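Demonstration teaching (robotics)

Demonstration teaching, also called programming by demonstration or simply "showing," is the practice of getting a robot to do a task by having a person do it first, through the robot, while the machine keeps a record of every movement. It is one of the older ideas in automation and also one of the friendliest, in the sense that the person doing the teaching need not write a line of code. A good baker, welder or seamstress can teach what they know with their own two hands, and plenty of them have turned out to be better at it than the engineers standing next to them.

Showing by hand

In hand guiding, the teacher takes hold of the arm itself and leads it through the motion, much as one might guide a child's hand around the letters of the alphabet. The motors go slack, or nearly so, and the joints report their angles as they are moved. The method suits large, unhurried work such as sanding, painting and stacking. It is less happy where the task depends on touch at the fingertips, because the teacher is holding the arm and feels the arm's weight along with everything else.

Showing by remote control

In remote teaching, or teleoperation, the teacher sits at a console and moves a pair of handles, and the robot follows. The motion can be scaled down, so that a comfortable sweep of the wrist at the console becomes a very small one at the tool. The price is that the teacher must work mostly by eye, and beginners tend to pull too hard for the first few days – a habit that finds its way into the recordings if they are kept.

The Distdale course, written by Teodor Filip, asks newcomers to spend 2 weeks at the handles before anything they do is saved. Its lesson plan calls for 8 short sessions, each on a single skill, and Filip's notes are full of kindly advice about chair height, rest breaks and the wisdom of stopping for lunch.

Stitching as a teaching task

Suturing has long been a favorite subject, and it is easy to see why. Thread is soft and slippery and never lies the same way twice, tissue gives when it is pulled, and a knot has to be drawn down in the right place. The Idell collection holds 284 recorded demonstrations of stitching and tying, sorted by the person who made them and by the kind of knot. Many of its users pair the joint records with close views from the instrument's own wrist, where the jaws and the thread can be followed together. 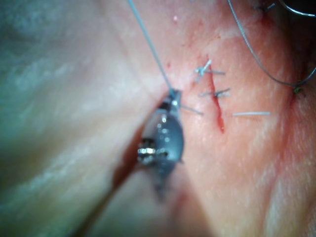
Nahom Workneh has argued that too much is made of the knot and too little of the pull that comes before it, and that a learner, human or machine, who has not understood how firmly to draw a thread will tie a tidy knot in the wrong tension every time. Filip's later notes agree with him up to a point, though they add that tension is hard to teach through handles that give no feeling back.

Cleaning up the recordings

Few demonstrations are used just as they were made. Pauses are trimmed, and a dropped thread may be cut out or, in some schools of thought, left in on purpose so that the robot also learns how a person recovers. The Flukine editing tool marks such moments with 7 labels, of which "regrasp" is by far the most argued over – does it count when the jaws open only a little and close again on the same bit of thread? The Ghiță method avoids the question by asking teachers to talk aloud as they work and placing the labels from their words.

See also: hand guiding; teleoperation; motion scaling; knot tying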